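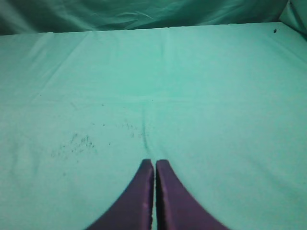 Dark purple fingers against teal.

Part 3: Wiring it up and getting your first flight

Okay, so the frame is bolted together, the wheels spin when you flick them, and your kitchen table looks like a hobby store fell on it. Great! This is my favorite part of the whole Puvow build, the part where a pile of parts starts throwing paper airplanes across the room.

If you skipped Part 2, go back and do the wheel spacing first. I mean it. The two foam wheels need to sit close enough to pinch a folded airplane and no closer, and everything below assumes you've got that right.

What you need on the table

The finished frame from Part 2
Both motors, already pressed into their mounts
The Trerkura speed board (the small one with the blue screw terminals)
The Reinholz battery pack, charged, NOT plugged in
The arming switch and the trigger button from the Clidlow bag marked C
A small flathead screwdriver
Ten or so airplanes, all folded the same way

CAUTION: Leave the battery unplugged until step 8. I know how tempting it is to plug it in early to see the little light come on. I did that on my second build and the wheels took off with my sleeve between them.

Wiring

1. Set the speed board in its tray with the screw terminals facing the back of the launcher. It only clicks in one way, but it will sort of sit there the wrong way too, so give it a wiggle.

2. Run the left motor wires through the left slot and into the pair of terminals marked M1. Tighten the screws until a gentle tug doesn't pull them out.

3. Do the same on the right side with M2, but swap the two wires. The wheels have to turn toward each other at the front, and swapping the wires is how you get that. (If you forget, don't worry, you'll find out in step 10.)

4. Connect the arming switch to the terminals marked ARM. Either wire can go in either hole.

5. Connect the trigger button to TRIG. Same deal.

6. Tuck all the slack under the two clips on the base. Loose wire near the wheels is bad news. If you have a lot left over, coil it up and tape it down.

7. Flip the arming switch to OFF and turn the speed dial all the way to the left.

8. Now plug in the battery. You should get one green blink. Three red blinks means the pack is low, so go charge it and have a sandwich.

Note: My older boards give a green blink and then a short beep. Both are fine. Bag C changed in December and the newer boards don't have the beeper.

Testing the wheels

9. Put your safety glasses on. Everybody in the room, please, including whoever wandered in to see what the noise was. Point the launcher at a blank wall.

10. Flip the switch to ON and nudge the dial up until the wheels begin to turn. Look at the front. Both wheels should be moving as if they want to pull something out through the gap. If one is going backward, switch off, unplug the battery, and swap the two wires on that motor.

11. Press the trigger with no airplane loaded. The pusher arm should slide forward and come back. If it sticks halfway, switch off, unplug, and loosen the pivot screw a quarter turn.

Setting the speed

There are two ways to set the speed. You can go by the dial numbers, or you can plug in the little display from the Clidlow add-on bag and read the real wheel speed. I love the display, but you can build the whole thing without it.

12. Start with the display reading 763. That's a slow, floaty launch and it's plenty for a living room. No display? Set the dial at two.

13. Load one airplane, nose first, with the fold sitting flat in the groove. Let go of it completely.

14. Press the trigger and watch where it goes!

15. Go up in small steps from there, one flight per step. My fastest good setting is 3,269. Past that the paper crumples at the nose before it leaves the wheels, and you get a very sad airplane.

CAUTION: Never reach for a jam with the switch on. Switch off, unplug, wait until both wheels have stopped completely, then pull the airplane out backward.

If your flights go wrong

Curves hard to the left: the left wheel is dragging. Check for a wire rubbing on it, then check the motor mount.

Dives right away: bend the back edges of the wings up a tiny bit. It's the airplane, most of the time.

Comes out spinning: the groove isn't lined up with the gap. Loosen the four tray screws, shift it over, tighten, try again.

Nothing happens at all: look at the arming switch. Yes, again.

Care and cleaning

Foam wheels get shiny after a while and stop gripping. I rough mine up with fine sandpaper every 500 launches, battery out, just a light pass all the way around. A new pair from Clidlow comes in a bag marked 39, and they go on exactly the way the first ones did in Part 2.

Unplug the pack when you're done for the day and store it away from the launcher. Part 4 covers the ten-plane magazine, so keep folding.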